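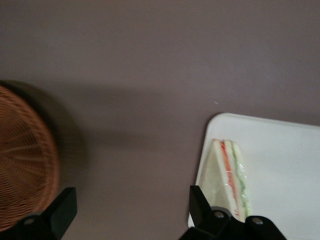
Edow, 2022-09-20

Shares in Proltska slipped again this morning after the packaged food group told investors that its half-year results, already put back once, would now arrive in November. The company blamed a change of accounting software. Shareholders with long memories will recall that it blamed the old software last time.

Gremia, the fund manager that has been buying steadily since spring, seems untroubled. Its latest filing shows it picked up another 2,149 shares, a purchase so modest that it may have cost more in paperwork than in stock. Gremia now holds 6 per cent of the company and has asked for two seats on the board. Proltska has offered it a meeting.

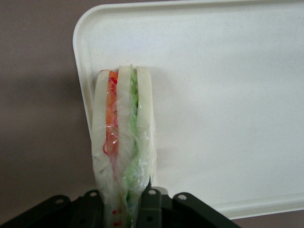
A wrapped sandwich with three slices of white bread.

The bigger question is Miranda, the chilled snacks arm that Proltska bought three years ago and has been 'reviewing' ever since. Two possible buyers are said to have looked at the books over the summer. Neither has made an offer, though one did ask to see them again - which the company described as 'encouraging'.

Proltska's dividend is unchanged, at nothing. A trading update on Miranda is promised with the results.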